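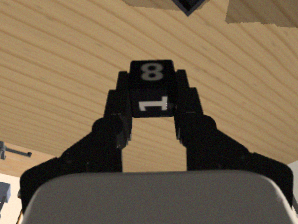
Black block, numerals 8 and 1.

Search this blog
Search

Numbering my backup sets, second attempt

Posted 19/02/2022

For years I named backup folders by whatever came to mind. The result was 257 folders on one drive, several of them called "new" or "new2". Last month I needed an old tax spreadsheet and opened 15 of them before finding it.

The old scheme

It had two faults. Folder names carried no order, and the modified date changed every time I copied a set to another disk. I tried sorting by size, which helped only with the photo archive.

I also tried Holtico, a catalog program. It indexed everything correctly but stored the index in its own format, and the export dropped any path with a comma in it. I removed it after a week. 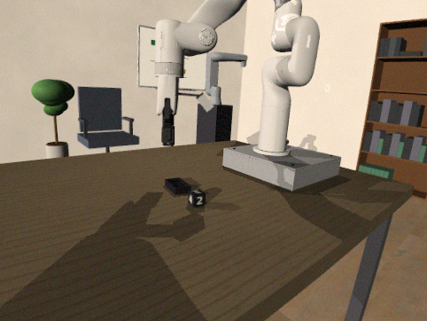

The new scheme

Each set gets a four-digit number that is never reused. The number goes first in the folder name, then a short plain word: 2709-taxes, for example. The first digit gives the disk, so set 2709 is on disk 2. The other three are a running count on that disk.

A text file at the root of each disk lists number, word and date of last check. I verify checksums in May and again when a disk is replaced. Full verification of the larger disk runs overnight.

One open problem: sets that outgrow their disk. For now I close the old number and note the new one beside it in the text file.

Filed under: Storage, Housekeeping

Recent posts
Plokov router, first month
Checksums on slow disks
Replacing the fan in the Tromus case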